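Stalline > Features > Tables and Workrooms

Danang Ginting wants me to believe in tablecloths. He has been dressing worktables for hire since he left Kidville, and he thinks a bare top is a mistake in nearly any room where people use their hands. I own one tablecloth and it lives in a drawer, so I asked what a piece of fabric does that a decent table doesn't.

"It stops the glare," he said. "You put a lamp over a shiny white top and you're squinting by lunch."

You could move the lamp, I said. He agreed that you could. He also says cloth keeps small parts from rolling, a claim I tested at home with a pencil. The pencil rolled.

"A pencil isn't a small part," said Ginting.

He is better on fixings. Tape leaves a mark, he says, and pins ruin the edge, so he uses clamps at the back corners and pulls forward from there. His first job in Grikstead took 13 clamps for one table. "I was nervous. Now I'd use 2 and a clip." 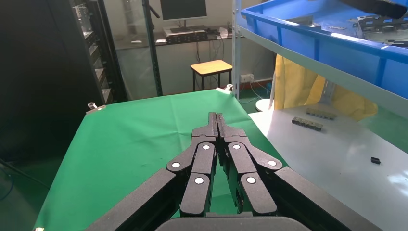 I asked about wrinkles, which seem to me the whole case against cloth. Ginting doesn't iron. He says a slight crease bothers visitors for a minute and the people working there not at all. Green is his usual color, and when I pressed him for a reason he said it was what Fülöp had on the roll.

"Would you pay for it?" he asked me at the door.

I said I'd want to see the price of a matte table first.

Last updated: September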